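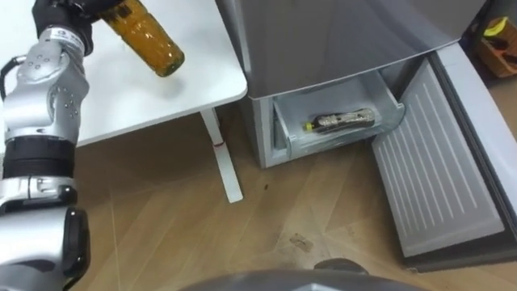 4.3 Joining the Sultwood boat tour with a prepaid pass

Use this procedure for the river route from Fladutstead to the Sultwood bird reserve. Passes for other routes are covered in section 5.

1. Open the Proltden app and select Tours, then River.
2. Choose route 156. The map shows the boarding pier and both walking stops.
3. Enter the number of passengers. A single booking holds up to 5.
4. Tap Confirm. The pass appears under My Trips with a boarding code.
5. Save the pass to your phone before leaving town.

Note: There is no mobile signal downstream of the Arain landing. A saved pass opens offline.

6. At the pier, show the boarding code to the crew and collect a life jacket for each passenger.

Caution: Keep the life jacket fastened until you are back on the pier, including at the walking stops.

If the code is rejected, check that the route number and date match the boat. Error 628 means the pass was already scanned. Ask the crew to enter the booking by hand.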